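About Kida Games

Kida Games is a small publisher of board games and card games. We are five people, and we share one office with a long table, where most of our decisions are made. Our first game, Mavska, was published after three years of work in the evenings. Our second one, Breltby, is now with the printer and will be shipped in August.

How we started

Su-chen Chu and her sister Li-hua grew up in a family where card games were played every night after dinner. When they both moved abroad for their studies, they missed these evenings very much. Su-chen began to write down the rules of the games their grandmother had taught them, and she noticed that many of these rules did not exist in any book. Some of them could be played with a normal deck, but others needed special cards, so Li-hua drew them by hand on thick paper.

One of these games became Mavska. It changed so much on the way that their grandmother would maybe not recognize it, but the heart of it is still hers: you never play the card you want to play, you play the card your neighbor is afraid of.

Feng-yi Leung joined when the prototype was already in its ninth version. He had worked for a printing company before, and he explained to the sisters, in a very friendly manner, that their box could not be produced for the price they had in mind. The box was made smaller. We are still grateful for this, because the small box is what people mention most often when they write to us.

The first print run of Mavska was 300 copies. We packed all of them ourselves and brought them to the post office by bus. For the second run we asked for pre-orders on our website, and we received 2383. We had to find a storage room in one week. 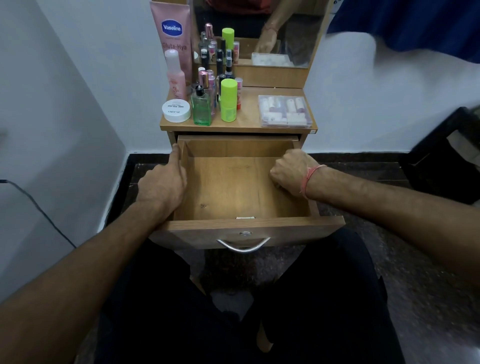
Since that time we work with a warehouse for the shipping, but spare parts are still sent from our office. If you are missing a card or a token, please write to us and tell us the name of it. You do not need to send a receipt or a picture. We put it in an envelope and it will go out with the next mail.

How we make a game

We do not publish many games. We prefer to bring out one title when it is finished, and to take care of it for a long time afterward. For Breltby we organized 342 test sessions with players of all ages, and after each session the players filled in a short form. The most useful question on this form was also the most simple one: "When were you bored?" The third round of the game was removed completely after these answers, and the playing time went down to 30 minutes.

Our rulebooks are written first in English and then translated. None of us has English as a mother tongue, except Nana, and we believe this helps. If a sentence is difficult for us, it will be difficult for other players also, so we write it again. Every rulebook is read aloud at the table before it goes to the printer.

Who we are

Su-chen Chu designs the games and writes the rules. She answers rules questions by email, usually on the same day.

Li-hua Chu makes all the illustrations. She paints with gouache and scans the paintings afterward. The originals from Mavska hang in our office, with exception of the Ferryman, which was sold at a charity auction.

Feng-yi Leung is responsible for production and for the contact with the printer and the warehouse.

Nana Bawa edits the rulebooks and leads the test sessions. She has also designed the solo mode of Breltby.

Tsz-kin Yip takes care of the website, the shops and the bookkeeping. If you have a store and would like to sell our games, he is the right person to contact.

Design submissions

We are happy to look at games from other designers. Please send us the rules as a document and a short video in which you explain one full turn. We are mostly interested in card games for two to five players which can be learned in ten minutes. We are not looking for party games or war games at the moment. The game Chiu, which we plan to publish after Breltby, came to us in this way, from a designer who had never shown it to a publisher before.

We reply to every submission, but it can take up to two months. Please do not send prototypes without asking us first.

This page was last updated on Tuesday, July 31, 2018.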